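Bringing Visitors to the Leckie Islands
Final project report, Intro to Tourism Planning
Kipchumba Owino
Monday, May 21, 2018

I picked Leckie because I spent a week there last June and kept wondering why the ferry was half empty. My question was pretty simple: what would get day trippers from Bresik to stay one night?

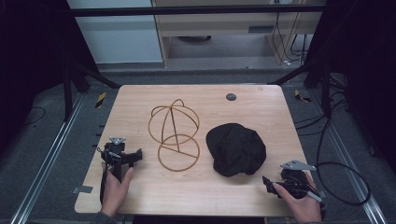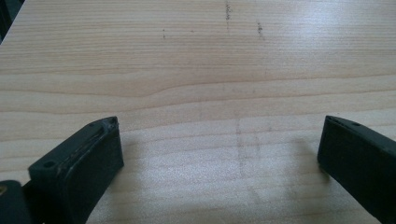
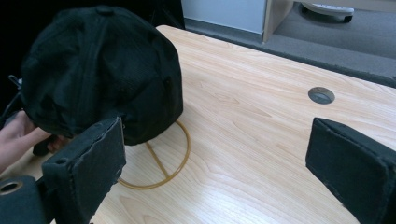
Pale wood tabletop, three views.

What I did
I handed out surveys at the Bresik ferry dock over two weekends and got 94 back (a lot of them with sunscreen on them!). I also called all 24 guesthouses on the islands. Most were super friendly – one owner kept me on the phone for an hour talking about parking.

What I found
The last boat leaves Flollau at 4:30, and that runs everybody's day. People skip dinner, skip the lighthouse walk and line up early. The islands have 216 guest beds total, but most people I surveyed thought there was no place to stay except the campground. The Drero ferry map doesn't show a single guesthouse, so I kind of see why.

What I'd suggest
Run a later boat on Fridays and Saturdays, and put the guesthouses on the map. I priced a new print run of 2000 maps and it costs less than one banner at the dock.

What I'd change
My survey was too long, and I never asked anyone their age – big miss. I'd also want to go back in winter.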